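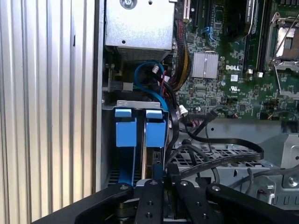

Inside an open Dell server, with a silver power supply housing at top left.

Server (computing)

A server is a computer, or a program running on one, that answers requests from other computers, called clients. The word covers everything from a rack full of machines in a guarded building to an old desktop under a desk in an accounting office, which will be described as "temporary" for the length of its working life.

Contents
1 Name
2 Hardware
3 Housing
4 Naming of machines
5 Retirement
6 See also

Name
The term was borrowed from the study of waiting lines, where a server is whatever deals with the next customer. The comparison to restaurant staff is common and mostly fair, although a waiter who is asked for the same thing 802 times in a second is entitled to leave.
Strictly speaking, the server is the software and the machine is the host. This distinction is kept up in textbooks and dropped in conversation.

Hardware
Almost any computer can act as a server. Machines sold for the purpose tend to have more memory, more drives and more fans than a home computer, and fewer of the parts that make a computer pleasant to be near. Many have two power supplies, so that one can fail without anyone being called in on a weekend. Both are then often plugged into the same power strip.
Many servers run without a screen or keyboard and are managed over the network. When the network is the thing that has failed, a screen and keyboard must be found, usually in a closet.

Housing
Small offices keep servers wherever there is an outlet and a door. Larger users rent space in a data center, where the cooling may take up as much planning as the computing. Rack height is measured in units of 1.75 inches, a figure that has resisted the metric system even in countries that otherwise use it.

Naming of machines
Administrators name servers after planets, cheeses, rivers and minor gods. The practice works well until the list runs out. Large operators use codes made of letters and numbers, which scale better and are harder to shout across a room. Some organizations use both, and keep a spreadsheet to translate between them. The spreadsheet is on one of the servers.

Retirement
Servers are commonly replaced after several years, when the warranty ends or the parts become hard to find. Drives are wiped or destroyed and the rest is resold, recycled or stacked in a hallway. A retired machine may be kept on in case something still depends on it. Switching it off is the usual way of finding out.

See also
Client (computing)
Data center
Uninterruptible power supply
Mainframe computer

This page was last edited on 2020-11-21.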